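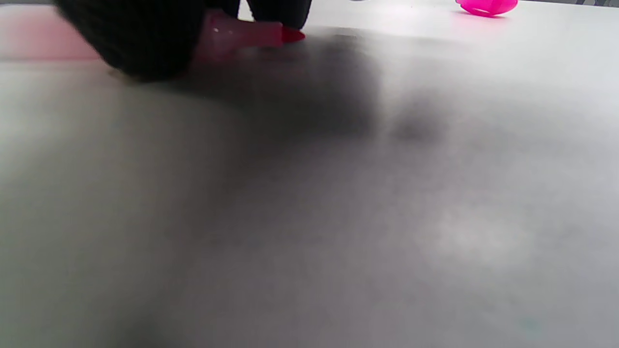 Desk supplies, room 679, April 2021. The highlighters had been spread between two drawers and a mug for most of the winter, and a fair number had lost their caps or were wearing the wrong ones. We set a clear box on the white table and went through one set of pastels there. A plain white tabletop is good for this kind of job. A small bright thing shows up on it right away, the way the red fingernail does at the end of that dark knit cuff, and a pale cap is much easier to find than it is on a dark desk. The pictures on this page are not in any strict order. Text and captions by Su-bin Shin.

The set is the soft kind of color, with a chisel tip on most of the pens. We use them for marking up printed proofs of the Padetti catalog, where each color stands for one kind of correction. Pink is for wrong prices. Mint is for a product name that needs checking. Lavender means a picture has to move, and light blue means the text is fine but the spacing is off. Orange is for anything that has to go back to the writer. When the caps get mixed up, people pick up the wrong color, make a mark, and then have to write a note next to it to say which color they meant. The last catalog ran to 800 items, so there were plenty of those notes. 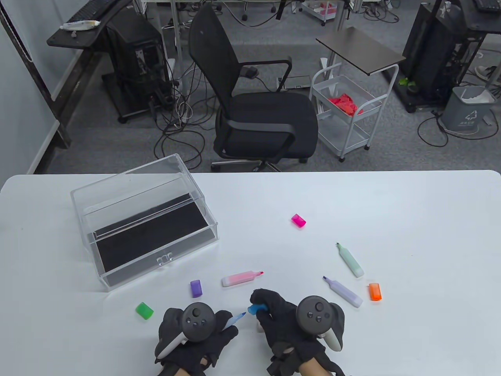
Light blue in one hand, blue cap in the other. Pink, lavender and mint on the table, with purple, green, orange and magenta caps around them.

The caps are the slow part. The lavender pen and the purple cap belong together, though they don't sound like it, and the mint pen goes with the green one. If you hold the cap next to the tip you can see the match. Going by the barrel is less reliable, and going by the name on the order sheet is no use at all, as the sheet calls two of the colors "violet." Anyone reordering should use order line 3274 and check the color chips on the back page before sending it in.

Some habits that have helped:

Put the pens down with the tips pointing away from you.
Keep the tips off the paper tray.
Leave a gap between one pen and the next so a cap can be set down beside it.
Cap one pen fully before reaching for another. You should feel it click.
If a cap is cracked, throw it out and tape a note to the pen so it gets used first.

The box has a drawer with a dark lining in the bottom. I like the lining. Pens roll around in bare acrylic and make a noise every time someone bumps the table, and the lining also makes the light colors easier to see from above. It does pick up lint, and a strip of packing tape takes that off. The handle is a small clear tab on the front. It is easy to miss if you haven't used the box before, so new people tend to try the lid first. 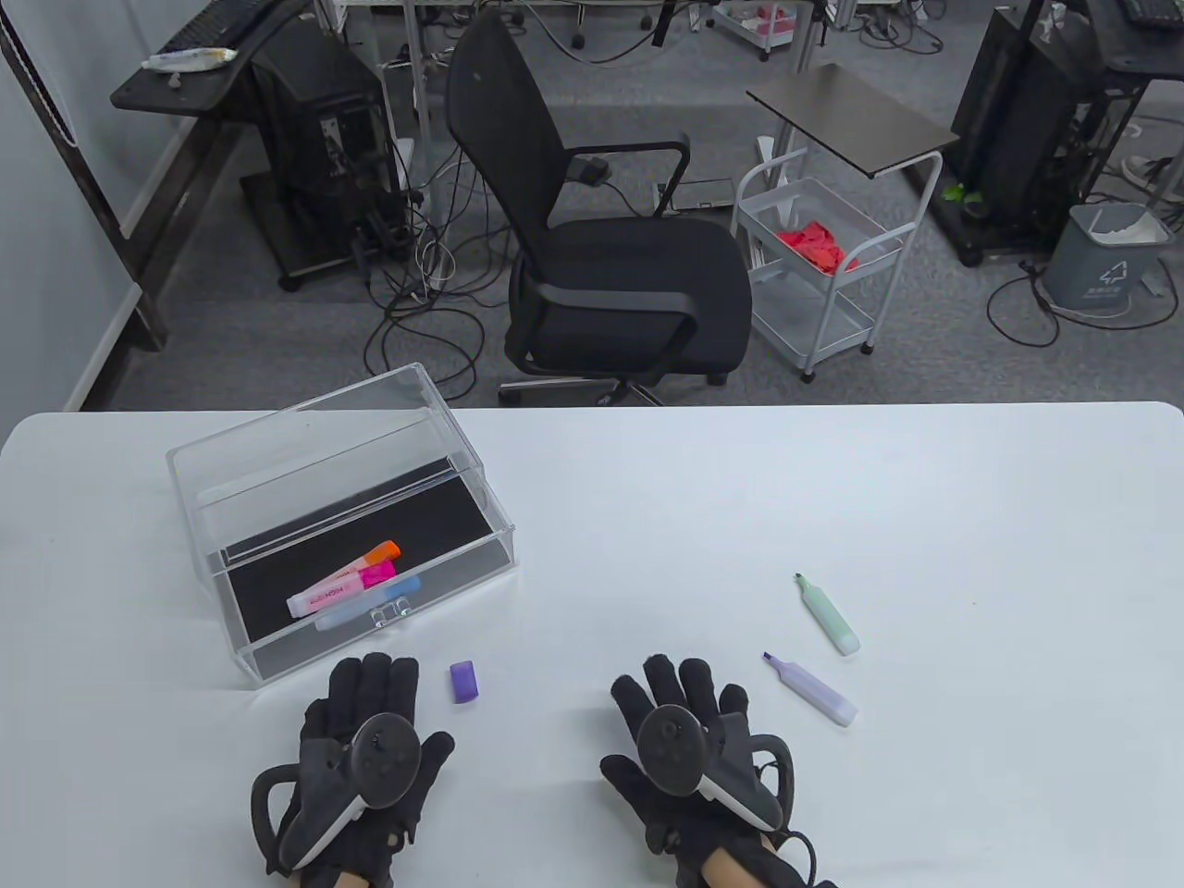 Drawer partly open, with orange, hot pink and pale blue inside. Mint and lavender are on the table with their caps off.

Pens go in lying down. We tried standing them in a cup during the Truvosus job and the ink settled toward one end, so the ones stored tip up wrote faint for the first few lines. Flat storage has been better. It doesn't matter much which way they face as long as they don't stack up against the front of the drawer, where they catch when you push it shut. If one does catch, pull the drawer back out and lay the pen across the back.

There are 26 pens in the full supply, counting the yellow ones that live at the front desk. The yellow ones stay out of this box. They are a thicker pen from Dondico and the drawer won't close over them.

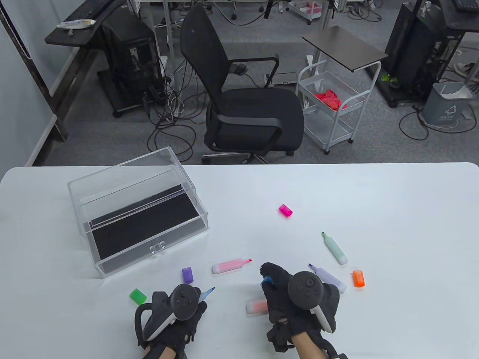 Peach-orange in the right hand, light blue tip showing at the left. The orange cap is on the table by the lavender pen.

A few notes for whoever does this next. The same table works well, and the office chair can stay on the far side of it. Stand on the near side with the box to your left, and leave the right side of the table clear for pens that still need a cap. Do the pale colors first while your eyes are fresh, then the strong pink and orange. Wipe the table at the end with a damp paper towel, as chisel tips leave small marks that turn up later on someone's sleeve.

Spare caps are in an envelope taped inside the supply cupboard door. If you take the last one of a color, write it on the envelope. The next check of the box is planned for June, before the fall catalog proofs come back, and the gray markers will be done at the same time.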